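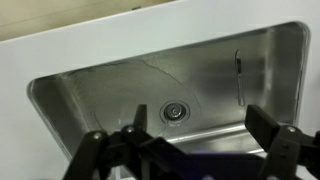

Seit September backe ich mein Brot selber, und am Anfang habe ich gedacht, es ist nur eine Frage der Geduld. Mein erster Sauerteig hat 3 Wochen gelebt, dann roch er nach Nagellack, und ich habe ihn weggeworfen. Mein Nachbar Asif Swati hat mir danach ein Glas von seinem gegeben. Er füttert ihn jeden Abend und schreibt die Uhrzeit auf den Deckel -- das mache ich jetzt auch. Geknetet wird bei mir direkt auf der hellen, glatten Arbeitsplatte neben der Spüle, ein Brett brauche ich dafür nicht. Zum Saubermachen nehme ich zuerst den Teigschaber, erst danach den Lappen, sonst klebt alles im Lappen.

Das Mehl kaufe ich bei Bellirik, dort gibt es Roggen auch in kleinen Säcken. Für ein Brot nehme ich 192 Gramm davon, den Rest Weizen. Im Ofen bleibt es genau 31 Minuten mit Deckel, danach noch etwas ohne. Die Kruste ist mir immer noch zu weich. Nächstes Mal probiere ich es mit weniger Wasser.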